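Search this site Enter keywords
Practical Robotics, Unit 5: Comparing grippers on thin plastic dishes
Instructor: Dolores Doucet. Lab assistant: Otis Begay.
Handout version of September 28, 2025

5.1 Purpose of the unit

In Unit 4 we worked with boxes and blocks. These objects have flat sides, and almost any parallel gripper can hold them. Now we go to dishes. A bowl or a plate offers only a thin rim to the fingers, and the rim is curved and often slippery. For this reason dishes are a good material to show the difference between two grippers that look the same in the catalog.

We compare the Sterneo gripper with the Musent gripper. Both are mounted on the same arm and both are commanded from the Pastia controller, so the speed and the approach path do not change between the two series. Please do not edit the path file. If you think it is wrong, tell Otis.

5.2 The rim grasp

In the rim grasp, one finger goes inside the dish and the other stays outside. The weight of the dish then hangs to one side of the fingers, and it wants to rotate around the contact. A large plate has a long lever, so the tilt is bigger than with a small bowl, even when the plate is light. We do not count tilt as a failure. We count it as a failure when the dish slides in the fingers or touches something on the way.
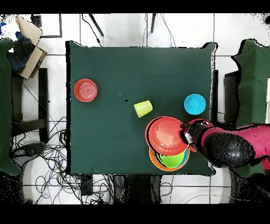

Fig. 5.1. Rim grasp on the red plate, over the stack.

Stacks need special attention. The outside finger must not catch the rim of the next dish, and the free side of the plate can push against what is under it. Begin the lift slowly, for the first 13 mm, and only after this use normal speed. Write down also the small contacts which seem to have no effect — they are useful when we discuss finger shape.

5.3 Finger force and opening

Start with the low force setting. In the Pastia menu it is the value 200, and the high setting is 500. These are controller units, and we have not calibrated them to newtons, therefore do not write newtons in your report. If a dish slides at the low setting, repeat the same grasp at high before you change anything else.

With the high setting, watch the rim. Soft plastic bends, and then the finger pads touch only at their edges. Last September one group reported that the Musent was "too weak", but the pads were simply put on upside down. Check the pads first.

5.4 Laying out the dishes

For the second series the dishes stand separately on the cloth. The cloth is dark green, and the color segmentation from Unit 3 works well on it. The difficult case is two dishes of a similar color, or one dish that hides a part of another from the camera. The translucent cup is also difficult for the depth image. Keep such cases in your layout, as a tidy layout gives results that are too good.

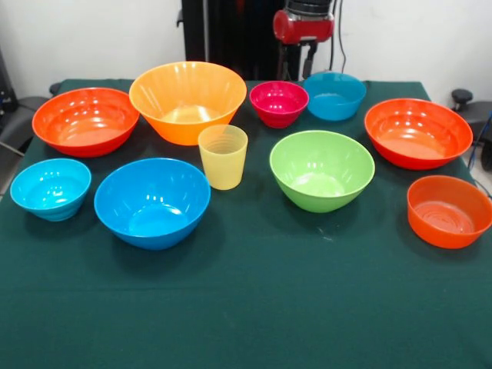

Which dish should be taken first when two rims overlap in the camera view?

Take the one whose rim is fully visible and has free space for the outside finger. The order of colors has no importance in this exercise.

5.5 What to hand in

Each group makes 72 grasps, half with each gripper. Use the table from the Panganiban worksheet, one row per grasp, with dish, force setting, result and remark. Under the table, write roughly one page about the grasps that failed — where the fingers touched, in which direction the dish moved, and if the second gripper had the same problem.

Bring the worksheet on paper. The file goes to Otis.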